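Consejos para la cocina del salón parroquial

Publicado el 26 de diciembre de 2021

La cocina del salón la usan a lo largo del mes los grupos de catequesis, el coro, la comida de mayores y las familias que piden el local para un bautizo o después de un funeral. Cada grupo tiene sus costumbres y conviene que todos encontremos las cosas en su sitio. Lo que sigue sustituye a la hoja plastificada que estaba junto al fregadero.

Empecemos por el agua caliente. El termo tarda 40 minutos en coger temperatura, así que quien abra el salón lo enciende antes de colocar las sillas. Se apaga al terminar de fregar, con el interruptor de la pared y no con la rueda. Si el piloto parpadea, se deja apagado y se avisa en la oficina.

Para el café de después de misa se usa la cafetera grande. Llenar con agua fría hasta la marca interior, poner el café molido en el filtro sin apretarlo y no abrir la tapa hasta que se apague la luz roja. El poso va a la bolsa de orgánico, nunca por el fregadero. En marzo hubo que desmontar el sifón por este motivo. 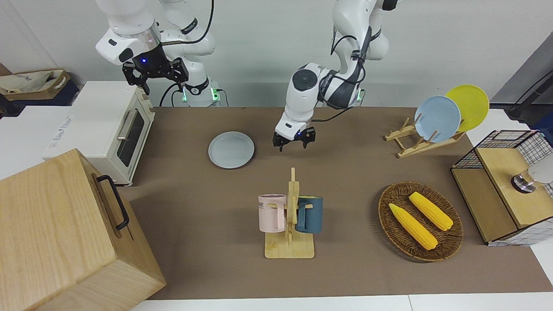
Las jarras se vacían aunque quede café para otra tanda. El café guardado de un día para otro deja un cerco difícil de quitar. Si ya ha salido, se llena la jarra con agua templada y dos cucharadas de bicarbonato, se deja una hora y se frota con un cepillo de mango largo. El vinagre sirve también, pero hay que aclarar muchas veces y el olor se nota en el primer café.

Los manteles de tela se sacuden en el patio y se llevan a lavar el mismo día. La cera de las velas se quita en frío: se pone encima una bolsa con hielo, se levanta con el canto de una cuchara y lo que quede se plancha entre dos papeles de cocina, a temperatura baja. El vino tinto se cubre con sal en cuanto cae y se lava después con agua fría. Los manteles de plástico se limpian con una bayeta y jabón neutro, y se guardan enrollados - doblados se cuartean por la raya.

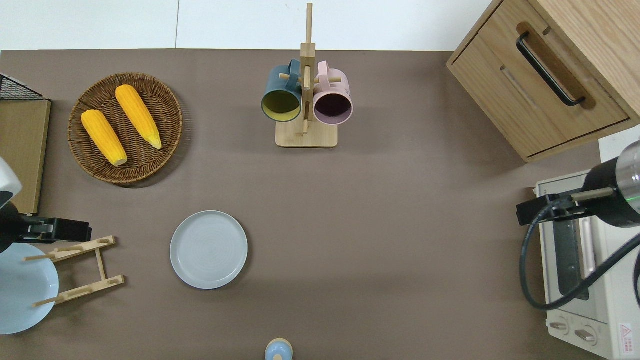

Vajilla y armarios

Tenemos 137 platos llanos y menos platos hondos, de modo que para una comida con sopa hay que pedir cuencos a la residencia Pacheco con una semana de antelación. Se devuelven lavados y en sus cajas.

Los platos se apilan por tamaño y sin mezclar las dos vajillas. La blanca lisa va en el armario bajo de la derecha y la de borde azul en el de la izquierda. Los vasos se guardan boca arriba, con un paño limpio por encima. Boca abajo cogen olor a cerrado, sobre todo en invierno.

Para que el armario no huela a humedad, poner un cuenco con arroz crudo en cada balda y cambiarlo cada dos meses. Las puertas hinchadas no se fuerzan. Se frota el canto con un trozo de vela vieja y corren bien durante una temporada.

Los cuchillos se friegan aparte, se secan enseguida y se guardan en el cajón con la hoja hacia el fondo. El afilador está en el mismo cajón. Bastan unas pasadas suaves por cada cuchillo, siempre en la misma dirección.
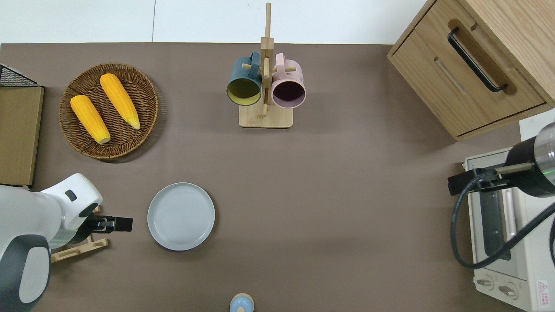

Grupo de Acogida y Cocina - Parroquia de Wirnton

Las comidas que se traen de casa llegan tapadas y con una etiqueta en la que consten el plato y los ingredientes. Hay personas celíacas en el grupo de mayores y otras que no pueden tomar frutos secos. Las etiquetas y el rotulador están en la caja de galletas, encima de la nevera.

La nevera se mantiene a 4 grados. Lo que sobre se reparte ese mismo día o se tira. No se deja nada para el grupo siguiente, salvo leche sin abrir y mantequilla en su envoltorio. Una vez al mes se vacía entera y se pasa un paño con agua y bicarbonato, incluida la goma de la puerta, que es donde se junta la suciedad. Para los rincones de la goma va bien un cepillo de dientes viejo.

Los paños se cambian en cada uso y se lavan a temperatura alta, sin suavizante. El estropajo se tira cuando se deshace, y hay recambios bajo el fregadero.

La basura se saca al cerrar. El contenedor de vidrio más cercano es el de la calle Gullunon, pasada la esquina. Las llaves de la cocina se dejan en el buzón interior de la sacristía.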